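Zanbridge 推出 Rilel 桌面收纳盒系列，配套整理手册同步开放取阅

11月29日，星期三，家居用品公司 Zanbridge 宣布，旗下收纳品牌 Gretora 的 Rilel 桌面收纳盒系列即日起在公司直营门店和网上商店发售。该系列以透明塑料长方形盒为主，用于存放书桌、餐桌和手工桌上的小件物品，例如笔、吸管、搅拌棒、胶棒、线轴、电池和夹子。随系列一同发布的还有一本桌面整理手册，读者可在门店免费领取，也可在网上商店的产品页面阅读全文。

Rilel 系列的开发由 Gretora 产品组负责，项目负责人为 Beathag Purves。她介绍，产品组在立项时把范围限定在桌面上，柜内、床下和玄关的收纳都没有列入。“我们已经有一条做大箱子的产品线，卖得也稳定。但是顾客来信里提得最多的还是桌子。吃饭的桌子下午要做手工，晚上要写作业，东西摊开以后收不回去。”

产品组在夏季开始试用调查，向200户家庭发放了样品盒，请他们照平常的习惯使用，并在每周末填写一份简短的记录。记录只问三件事：盒子里现在放着什么，这一周盒子放在哪里，有没有什么东西放进去以后又拿出来、再也没有放回去。调查在10月结束，记录表由产品组逐份阅读和归类。

负责整理记录的 Gillespie Gourlay 说，试用家庭对盒子的用法比产品组预想的要分散。有人用它放孩子的彩色铅笔，有人放茶包和糖条，有人放缝纫用的卷尺和划粉，也有人把它放在洗衣机旁边，专门装从口袋里掏出来的硬币和发圈。有一户人家在整个试用期里一直用它装种子袋，冬天还没有到，盒子就搬去了阳台。“我们没有规定它应该装什么，所以这些回答都算数。最后写手册的时候，我们是照着大家真正放进去的东西来分章节的。”

关于产品本身

Rilel 收纳盒的基本款为长方形，上口比底部略宽，四壁带竖向棱纹，盒内靠上的位置有一圈台阶。这一圈台阶用来承托另行出售的浅托盘。浅托盘放上以后，下层仍可存放较短的物品，上层放常用的小件。不用浅托盘时，盒子可以套叠存放。

盒体选用透明材料，这一点在产品组内部有过较长时间的讨论。早期样品中有白色和灰色的不透明款，外观比较整齐，但试用家庭普遍反映，时间一长就忘了里面装着什么。一位参加试用的家长在记录表上写道，她先后买过两次同样的橡皮，后来在灰色盒子的底下找到了原来的那一块。产品组最终决定首批只生产透明款，不透明款暂不安排。

棱纹的间距也经过几次修改。间距太密，盒内的东西看上去模糊一片；间距太疏，盒壁拿在手里容易打滑。现在的间距是在样品阶段由产品组和模具车间反复商量后定下来的。模具车间的 Niall Cowie 参加了全部几轮修改。他说，棱纹对脱模有影响，上口略宽的形状一部分也是出于这个考虑。“形状定下来以后，生产就顺了。之前有一版上下一样宽，套在一起以后很难分开，我们自己在车间里都要两个人拉。”

在出厂前的内部测试中，样品盒完成了1,000次套叠和分开，测试后盒口没有出现开裂。公司提醒，这项测试在室温下进行，盒子不适合放入微波炉、烤箱或洗碗机。日常清洁用温水和普通洗涤剂即可，棱纹之间的灰尘可以用软毛刷或旧牙刷刷去。避免使用钢丝球和含研磨颗粒的清洁剂，以免盒壁起毛。

系列目前包括以下几种：

基本盒，适合放笔、胶棒、剪刀和小包装食品；
浅盒，高度为基本盒的一半，适合放回形针、图钉、纽扣和电池；
浅托盘，与基本盒配合使用，也可以单独放在抽屉里；
标签卡，纸质，可插在盒子正面的卡套中，卡套随标签卡一同附送，按需粘贴。

盒盖不在首批产品之内。产品组表示，试用家庭中提出需要盒盖的主要是把盒子放在厨房和阳台的人，放在书桌上的家庭大多认为没有必要。盒盖的样品正在准备，发售时间另行通知。

关于整理手册

与系列同时发布的手册名为《一张桌子》，由 Gretora 内容编辑 Kidus Tekleab 编写。手册篇幅不长，从清空桌面讲起，接着讲分类、摆放和每天的归位，最后用几页讲多人共用一张桌子时怎么办。

手册建议读者先留出30分钟，只整理一张桌子，不碰旁边的柜子和抽屉。做法是先把桌上的东西全部移到地上或床上，擦净桌面，再把东西分成几堆：每天要用的、每周要用的、属于别的房间的、不确定的。属于别的房间的东西先放进一个袋子，等桌子整理完再统一送回去。Tekleab 说，很多人整理到一半就停下来，是因为拿着一支螺丝刀走去了储物间，然后在储物间里开始整理另一堆东西。

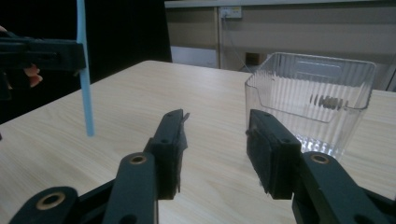 分好以后，每天要用的东西先入盒。手册主张把细长的东西和块状的东西分开放。笔、吸管、搅拌棒、毛线针和竹签竖着放容易倒，横着放容易互相压住，最好集中在一个盒子里，朝同一个方向平放，长的在下，短的在上。橡皮、卷笔刀、胶带和线轴可以放在另一个盒子里。如果家里只有一个盒子，就用浅托盘把两类分成上下两层。

手册对数量也有一条建议：同类的东西，桌上只留够用的量，多出来的收到别处。笔可以每种颜色留一支，剪刀留一把，胶棒留一支正在用的。备用的放在柜子里，用完再取。Tekleab 在编写时请几位试用者按这一条做了一遍，他们的反馈是，找东西快了一些，但过几天备用的笔又会陆续回到桌上。手册因此加了一节，专门写每周一次的复位，时间由各家自己定，周末吃过早饭以后或者倒垃圾之前都可以。

在摆放位置上，手册建议把盒子放在不写字的那只手一侧，离桌边留出一段距离。习惯右手写字的人放在左边，习惯左手的人放在右边。如果桌子靠墙，盒子可以贴着墙放；如果是四面有人坐的餐桌，放在桌子一端比放在正中更方便，吃饭时整盒端走即可。手册不建议把盒子叠得太高，叠放以后取下层的东西需要先搬开上层，多数人搬过几次就不再往下层放东西了。

关于“不确定的”那一堆，手册给出的办法比较简单：找一个盒子装起来，在标签卡上写下日期，放到柜子里，下个月再看。到时候还没有用过的，可以送人、捐出或者丢弃。手册没有要求读者当场做决定。

多人共用一张桌子的部分，采用了试用家庭提供的几种做法。其中一种是每人一盒，盒子平时放在架子上，谁用桌子谁把自己的盒子拿下来，用完带走。另一种是按活动分盒，写作业一盒，手工一盒，写信和记账一盒，家里人换着用。两种做法各有家庭坚持了整个试用期。Tekleab 在手册里把两种都写了进去，没有推荐哪一种更好。她在前言中写道，家里人的习惯不同，桌子的大小也不同，手册里的步骤可以只挑几条来做。

手册还附有一页给低年级儿童使用的归位表。表上印有空格，孩子可以自己画上盒子里应该放的东西，剪下来插进卡套。参加试用的家庭里，有的孩子画的图大人看不太懂，但孩子自己归位时并没有放错。产品组原来准备随盒附送印好的图案卡，看过这些记录以后改成了空白卡。

Lennox 门店的整理桌

为配合新品发售，Zanbridge 在 Lennox 门店二楼设置了一张整理桌，顾客可以在那里试用全系列产品。桌上备有常见的文具和手工材料，顾客也可以带自己的东西来，在现场比一比尺寸，看看哪一种盒子合适。门店店长 Alistair Paterson 表示，二楼原来是季节商品的陈列区，这次腾出了靠窗的一侧，桌椅高度按家用餐桌的标准选择。

“以前顾客拿着盒子问我，他们家的剪刀放不放得下，我只能用手比划。现在把剪刀带来试一下就知道了。”Paterson 说，上个月店员自己先用这张桌子练习了几次，把收银台抽屉里的东西倒出来重新分过，店里现在用的就是浅盒加浅托盘的搭配。

整理桌在门店营业时间内开放，不需要预约。周六下午有店员在桌旁讲解手册内容，每场人数有限，需要在服务台登记姓名。讲解过程中不推销其他产品，参加者也不必购买。带孩子参加的顾客请注意，桌上备有剪刀和图钉，儿童需有成人陪同。门店二楼有电梯可达，婴儿车可以停放在电梯口旁边。

其他门店暂时没有整理桌，但都可以领取手册，并可在服务台借用样品盒当场比对。借用时请不要把样品带出门店。

捐赠安排

Zanbridge 同时宣布，将向学校和社区图书室捐赠1,000只 Rilel 基本盒，用于教室、阅览室和手工室的文具存放。申请单位需要说明盒子的用途和存放地点，申请表可以在各门店服务台领取，也可以从网上商店下载。每个单位可以申请一次，数量由公司根据申请情况安排，运费由公司承担。

捐赠盒与零售产品规格相同，随盒附带标签卡和手册。公司不要求受赠单位张贴品牌标志或提供宣传照片。学校如果希望在课堂上使用手册中的归位表，可以自行复印，不需要另外征得同意。

Purves 表示，把学校列入捐赠范围，是试用期间一位小学美术教师提出来的。这位教师参加了家庭试用，后来把盒子带到教室装水彩笔，发现学生收拾桌子时会先看盒子里还缺哪几支。她在记录表背面写了很长一段话，建议把浅盒再做得矮一些，方便放进课桌的抽屉。现在的浅盒高度采用了这条意见。

售后与回收

通过直营门店和网上商店购买的产品，如有开裂、缺口或明显变形，可凭购买凭证到任一门店更换。网上订单也可以邮寄更换，寄出前请先联系客服登记，并用纸或布把盒子隔开包好，避免运输途中互相磕碰。盒壁在使用中产生的细小划痕属于正常现象，不在更换范围内。

旧盒如果不再使用，公司建议先清洗干净，转给需要的人继续用。不能继续使用的，请按照所在地的塑料分类要求处理，卡套和标签卡应取下后分开投放。门店不设旧盒回收点。

常见问题

发售前，客服部门整理了试用家庭和门店店员提出较多的几个问题，在此一并答复。

盒子能不能直接装食物。带独立包装的食品，例如茶包、糖条和饼干，可以放入。没有包装的食物不建议直接放在盒内。

盒子会不会刮伤桌面。盒底经过打磨，在一般木质和塑料台面上正常移动不会留下痕迹。桌面如有沙粒，请先擦净。玻璃桌面可以在盒底垫一层软布。

长时间晒太阳是否会变黄。透明塑料在长期日晒下可能变色，建议不要固定放在朝南的窗台上。

浅托盘能不能用在浅盒上。不能，浅盒内没有设置台阶。浅盒可以直接套叠，也可以放在抽屉里并排使用。

以前购买的 Gretora 大号收纳箱能否装下基本盒。可以。大号收纳箱可以并排放入基本盒，具体排法见手册末页的图表。

标签卡用完以后怎么办。标签卡可以单独购买，也可以用普通卡纸按原卡大小裁剪。铅笔字迹容易擦改，适合经常更换内容的盒子。

后续计划

产品组目前正在处理两件事。一件是前面提到的盒盖，样品在密合程度上还需要调整，盖得太紧，孩子打不开；盖得太松，端起来走动时会滑落。另一件是加长款，用于存放长尺、毛线针和较长的画笔。现有基本盒放不下这些东西，有几户试用家庭是把它们斜着插在盒里的。加长款的长度还没有确定，产品组希望再听取一些使用者的意见，有兴趣的顾客可以在门店服务台留下联系方式。

手册也会根据读者来信修订。Gourlay 继续负责收集和归类来信，特别希望收到桌子较小的家庭的做法，例如折叠桌、窗台改成的书桌，或者缝纫机台面兼作餐桌的情况。来信请写明桌子的用途和平时有几个人使用，如果愿意附上一张手画的摆放图更好。修订内容先在网上商店的产品页面公布，纸质版待现有印量发完后再更新。

关于 Zanbridge

Zanbridge 是一家家居用品公司，设计、生产并销售收纳、清洁和厨房用品，旗下品牌 Gretora 专门从事家用收纳产品。公司产品通过直营门店和网上商店销售。

媒体联系

Zanbridge 新闻办公室
产品与试用调查：Beathag Purves
整理手册与转载事宜：Kidus Tekleab
Lennox 门店采访与拍摄：Alistair Paterson

需要借用样品的媒体请提前与新闻办公室联系，并注明所需款式和归还日期。手册内容可以节选转载，转载时请注明书名和编写者。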